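Unit 4 handout: Can machines do chores yet?

Set by Mayu Uchida. Lab questions to Hinata Furukawa, October onwards.

Read this before the session and bring your notes on Unit 3 (grasp types). The short version of the unit is that a robot can now do a good many single household actions, and very few whole chores. Most of what follows is about the gap between the two.

4.1 What we mean by a chore

A chore in this course is a piece of work with a starting state you don't control and an end state that a person in the house would accept. "Pick up the cushion" is an action. "Tidy the sitting room" is a chore. The second one contains the first, along with a lot of deciding: what counts as out of place, where it belongs, what order to take things in, when to stop.

Older papers often use the two words as if they meant the same. When you read a claim that a machine "can tidy", find out which was tested. If the object was always the same and always started in a marked position, you're reading about an action.

Our running case for this unit is a cushion on the floor in front of an armchair. It sounds trivial. A child of three can do it, although perhaps not every time they're asked.

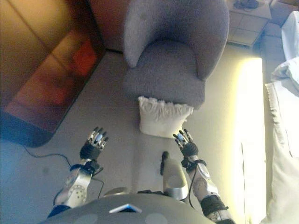

Words: 1,355 | Unit 4 of 9 | Level: introductory

4.2 Breaking the job down

The cushion job has five stages, and we'll use these names all term.

Find. The robot has to pick out the cushion from what surrounds it. A white cushion against a grey chair and a grey floor is fairly kind to a camera. Bright sunlight down one side of the room is less kind, as it can wash out part of the view and change the colours in the rest of it.

Approach. Both hands have to get to the cushion without catching on anything, including the robot's own cables. This is the stage students forget. In a factory cell the cables are routed once and left alone. On a humanoid that bends and reaches, a cable is one more thing in the workspace.

Grip. Where do you hold a cushion? It has no handle, and its edges give way when touched. A frilled edge is easy to pinch, but you may have hold of the frill and very little else.

Lift and carry. Once it's off the floor the cushion changes shape. The robot's model of where its corners and its bottom edge are is now wrong, and has to be updated or done without.

Place. Lower it on to the seat, let go, and withdraw both hands without dragging it back off.

Write down which stage you think fails most often before you read on. Most groups say Grip.

4.3 What the trials tell us

The Plamov exercise set gives you 500 logged attempts at the cushion job, all by the same two-armed machine. Of these, 355 ended with the cushion on the seat. The rest are sorted by the stage at which they stopped.

Place comes out worst. The usual pattern is that one hand releases a little before the other, the cushion swings, and it ends up over the front of the seat. Find comes second, and those failures bunch together at certain times of day. Grip is third. The hands are better than people expect and the letting go is worse.

Two cautions about the 355. First, the marking was generous. A cushion lying face down on the seat counted as a success. When Hinata re-marked the set and asked for the cushion to be upright against the backrest, 40 of the successes were struck out. You could argue for either rule, but you must say which one you used. Second, a person put the cushion back on the floor between attempts. That person's time isn't in the figures, and in a real house it would be.

4.4 One hand or two

A rigid object of this size can often be moved with one hand. For a soft one, two hands held apart keep the top edge stretched between them, and that gives the machine something it can predict. The middle will still sag. The corners, at least, are where the hands are.

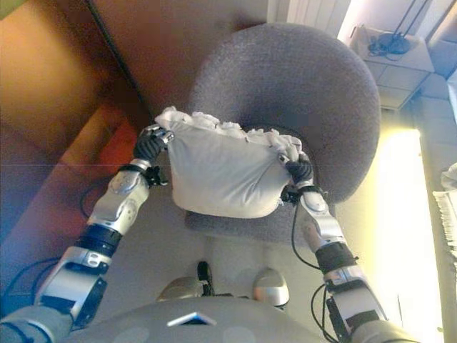 The cost is in coordination. The arms must keep a steady distance from each other: too close and the fabric bunches, too far and one grip slips. With both hands busy there's also nothing left to steady the body or move something out of the way. People solve this with a hip or an elbow, or by tucking the cushion under the chin. None of the machines we cover this term has been taught to use its body in that way.

Chair shape matters too. A flat bench can be approached from almost anywhere. A tub chair with a rounded back that runs into the arms leaves an opening at the front, and the hands have to go in and come out through it. Measure this in the lab. You'll find that the hands plus the cushion can be wider than the gap you'd like to put them through, and the machine must either narrow its hold or let go early from above.

4.5 The shop floor, for comparison

Shop-floor work is often described as harder than housework because the parts are heavy and the tolerances small. For a machine it is usually easier. Parts arrive facing the same way. The lighting is fixed. The floor is clear because someone is paid to keep it clear. If a part is out of position the line can stop and a person can sort it out.

Nalwood, the furniture works we visit in week six, has one arm that loads seat frames into a press. It does this 1000 times between services and no one stands beside it. The same works has tried twice to get a machine to fit the loose covers to the cushions and has gone back to doing it by hand both times. Same building, same staff, same budget. The difference is between wood and cloth, and between a part held in a jig and a part that takes a new shape whenever it's touched.

Questions you might ask on the visit: how long it took to set up the press arm, how long the cover trial ran before it was dropped, and who made that decision. Please don't ask about wages.

4.6 How the machines are taught

Three methods come up in the readings.

Programming by hand, where an engineer writes out each movement. It works well for the press arm. It works badly for cushions, as you'd need to write a case for each way a cushion can lie.

Teleoperation and copying, where a person drives the robot through the job many times and a model learns from the recordings. Most of the household results from the last few years come from this. Its weakness is that the model knows the rooms it was shown. Move the chair, and the success rate drops.

Practice in simulation. Good for walking and balance, and for rigid things. Cloth and stuffing are slow to simulate, and the results don't carry over well.

The Beliro reader (in the course folder) has a chapter on each. Read the one on copying in full. You can skim the other two, but do look at the table at the end of the simulation chapter.

4.7 So, can they do chores yet?

My own answer for this year is no for chores, yes for a growing list of actions, and partly for a few short chains of actions in rooms the machine has seen before. Hinata would put it a little higher than that and will make the case in the seminar.

Where we both agree is on what to measure. Success on a single attempt is the figure that gets reported. In a home you'd care more about these:

How long it takes, compared with a person doing the same thing at an ordinary pace.
How often someone has to step in.
What state the room is in after a failure. A cushion back on the floor is a cheap failure. A lamp on the floor isn't.
Whether it works in a second room with no new training.

Very few papers report all four. When you find one that does, send it to me and I'll add it to the list.

4.8 Before the lab

Work in pairs. Take any soft object at home and any chair, and move the object from the floor to the seat using only your thumbs and first fingers, elbows kept off your sides. Do it ten times. Note which stage went wrong, using the names in 4.2. Then do it again with your eyes shut from the moment you lift.

Write up half a page. I want the stage counts, your rule for what counted as a success, and one change to the object or the chair that would have made the job easier. "Use a different chair" is a fair answer if you can say what is different about it.

Long sleeves must be rolled up in the lab and bags stay on the racks by the door. The emergency stop will be shown to every group at the start, including groups who have seen it before.

Reading for Unit 5: Beliro reader, chapters 7 and 8. Skip the section on dishwashers, which we'll come back to.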